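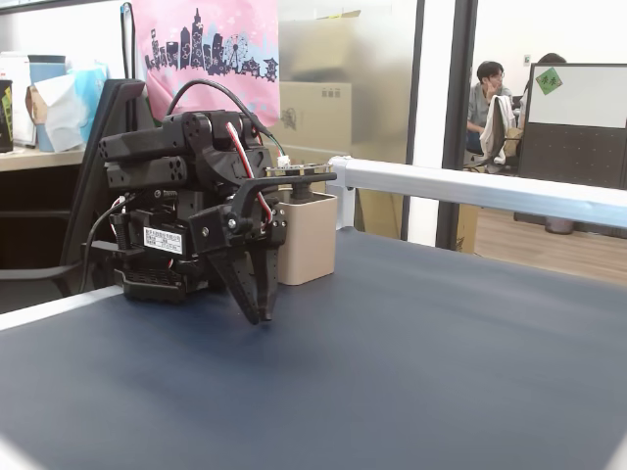 Cómo dejar la mesa de trabajo despejada con un solo bote

Julio – por Karabo Shabalala

Usamos cookies propias para recordar sus preferencias. Aceptar | Configurar

Imprimir | Enviar por correo electrónico

Una mesa cubierta con tela o tapete se ensucia menos, pero se desordena igual. El método que sigue sirve para escritorios y mesas de taller pequeñas. Hace falta un bote cuadrado sin tapa, un paño seco y una caja para lo que sobre.

1. Retire todo lo que esté suelto y páselo a la caja. No clasifique todavía.

2. Levante la tela por un extremo y sacúdala fuera de la habitación. Limpie el tablero con el paño, también junto a los bordes.

3. Vuelva a extender la tela desde el fondo hacia delante. Alise con la palma de la mano, sin tirar de las esquinas. Las arrugas finas se van con una plancha tibia – pruebe antes por el revés.

4. Coloque el bote vacío atrás, cerca de lo que esté fijo en la mesa. Uno cuadrado se arrima mejor que uno redondo y no rueda si se vuelca.
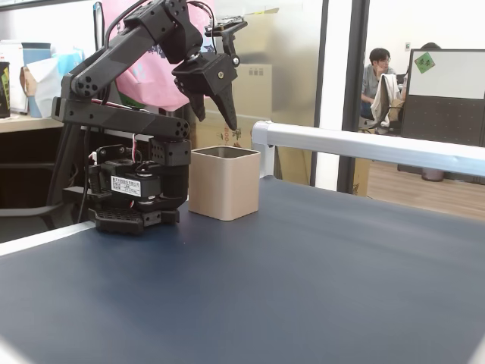
Tiempo de lectura: 2 minutos

5. Saque de la caja lo que usa a diario: un lápiz, un rotulador, unas tijeras, la regla corta. Póngalo en el bote con las puntas hacia abajo. Si hay que apretar para que entre algo más, el bote ya está lleno.

6. Lo demás va a un cajón. En casa tenemos uno Grutley de 42 cm de ancho y cabe de sobra.

Sobre la tela: la mía la compré en Van Wyk, en la tienda de Starkutberg, y pagué 278 por el corte, con el dobladillo incluido. Las claras enseñan antes la tinta. En un gris azulado medio se ve bien un tornillo caído y el polvo molesta poco. Si la mesa es profunda, pida 700 mm de fondo y mida después de lavar, que algunas encogen.
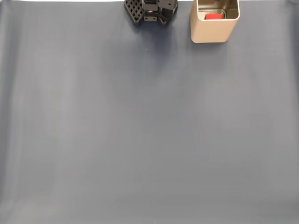
Al terminar la jornada, devuelva cada cosa al bote y pase la mano por la tela para notar restos de goma o virutas. Con el cepillo de ropa basta una pasada en el sentido del tejido. El bote se vacía y se limpia por dentro una vez al mes, porque en el fondo se juntan minas rotas y clips.

Si la tela resbala sobre el tablero, ponga debajo una lámina antideslizante Drurudden, recortada dos dedos más pequeña por cada lado.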